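Gollance town council has voted to charge residents for use of the tip's repair corner, a decision it reached in April after 20 minutes of debate and has spent every day since explaining.

Anyone bringing in a wobbly chair or a dead toaster will now pay £7 a visit, or £60 for a year's pass. The council says the money will keep the corner open. It has been open two mornings a week, when the key can be found. 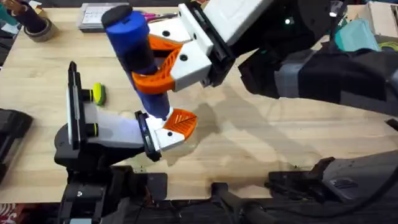
Yiran Shi told the public meeting that she had bought her last toaster for less than the price of two visits, and asked whether the council would prefer her to throw it in the skip next door, where it would be taken free of charge. The council said it would write to her.

A rival offer has come from the Modenero hardware shop on Plima Street, which will lend a bench to anyone who buys something -- a packet of screws will do. Trade in packets of screws is said to be brisk.

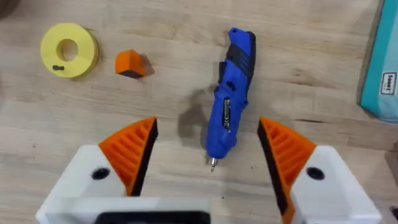
The council's list of what may be brought to the corner has also been revised, and now runs to two pages. Lawnmowers are out, clocks are in, and lamps are allowed "at discretion". Visitors are asked to bring their own tools, so those with a blue cordless screwdriver and a trigger to squeeze are already ahead of the council, whose own set went missing before the vote. The charges will be looked at again next year -- by which time, one assumes, Ms Shi will have had her letter.

Contact the newsdesk | © Gollance Lysenko 5/19/24 | Back to top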